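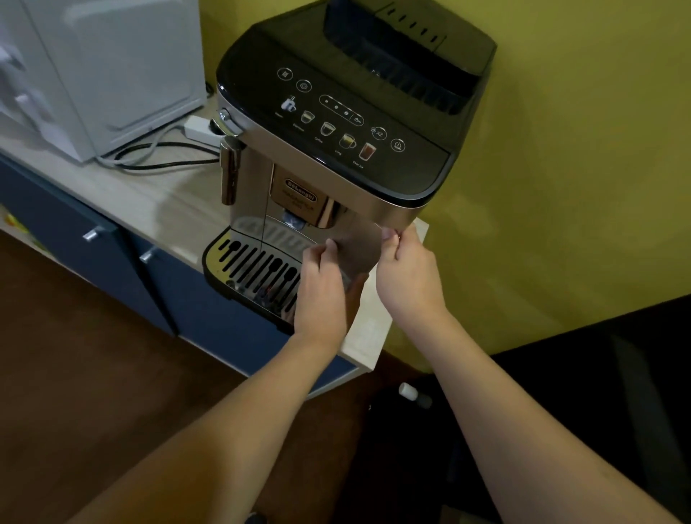

*Hands on the De'Longhi at our Stundale kitchen, Oltville.*

I've been bugging everyone at Stundale for real coffee, so I'm thrilled to say it - our shared kitchen in Oltville now has its own espresso machine! Tenants on all 29 desks can use it from June, starting at 8 each morning. There's Espresso, Coffee, Long and (my favorite) Over Ice, and a steam wand for the milk people.

We fitted out the counter with Brabec, the kitchen shop over in Jirnembridge, and they'll keep us in beans too. Your first 2 cups are on us.

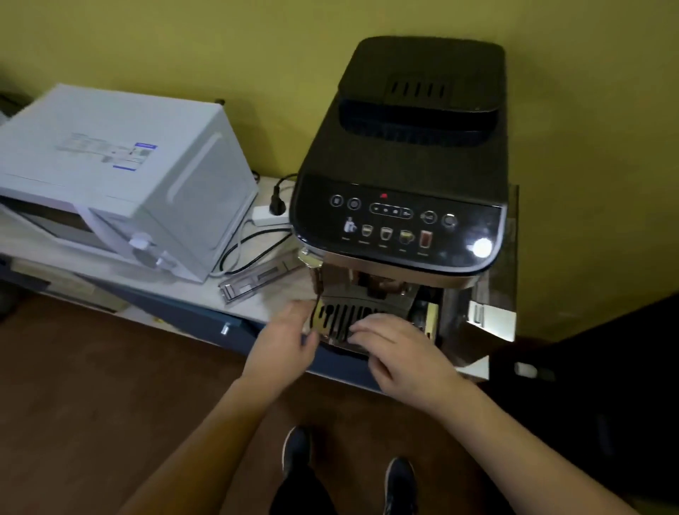 *The slotted metal grille at the foot of the machine.*

Please rinse the grille when you're done, and wipe up any milk while you're there - I'll be doing it too, I promise. The microwave stays on the same counter, so lunch is safe!

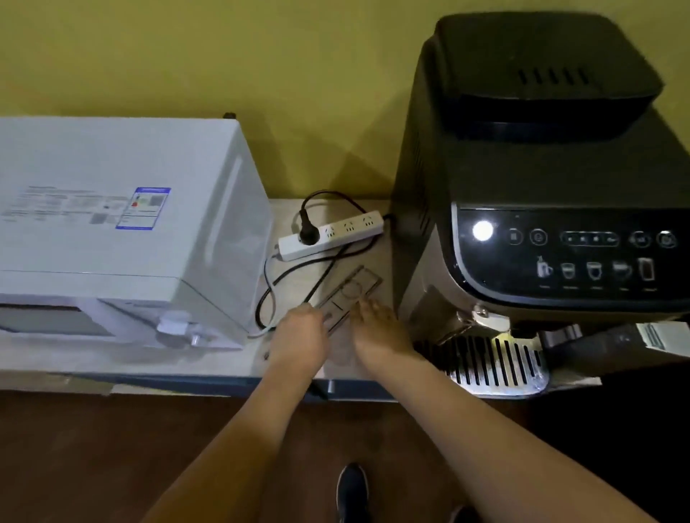 Brabec told us that a shared machine does best with a proper clean every evening, and that "10 minutes at closing time is plenty." We've put that on the kitchen rota. Want a look around? Just stop by the Stundale front desk.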